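Opening and Cleaning Your Tower: Frequently Asked Questions

These answers cover the desktop workstation towers we sell and service at Skusel. If your question isn't here, send it through the contact form with the serial number from your receipt.

Does taking the side panel off void my warranty?
No. You can open the case, clean it, and add memory or storage. Damage caused by a slipped screwdriver isn't covered.

How often should I clean the inside?
Every six months is plenty for most offices. If the tower sits on carpet or there are pets in the building, check it more often.

What do I need?
A soft brush, a can of compressed air, a screwdriver that fits your case screws, and a clear table. Set aside 20 minutes for the job. The Holari cleaning kit has the brush and air in one box, but any similar set works.

Do I have to unplug everything?
Yes. Shut the computer down, switch off the power supply, and pull the power cord. Then disconnect the monitor and other cables. Hold the power button for a few seconds before you open the case.

Can I use a vacuum cleaner?
We don't recommend it. A household vacuum can build up static and pull small parts loose. Use short bursts of air and hold fan blades still while you do it.

The tower is heavy. Should I lay it down?
If you can, yes. Get a second person to help with the larger Zwane models, and lift from the bottom of the case.
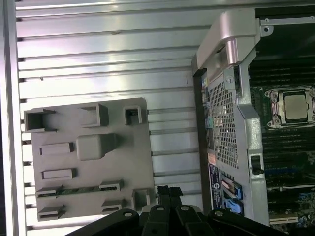
Where should I start once it's open?
Start with the mesh. Dust collects in small openings first, and a blocked grille makes the fans work harder. Brush it lightly, then blow the dust away from the components — not toward them.

Can I wipe the metal parts?
Yes, with a dry lint-free cloth. Go along the ridges on ribbed metal. Keep liquid cleaners out of the case, and don't wipe circuit boards at all.

A plastic part came loose. Can I order another?
Usually. We stock over 600 spare parts, including trays and clips for the Nirari line. Send us a photo of both sides of the part.

It won't turn on after cleaning. What now?
Check the power supply switch and the cord, then reseat any memory you touched. If it still doesn't start, book a bench check. We reply to booking requests within 2 business days.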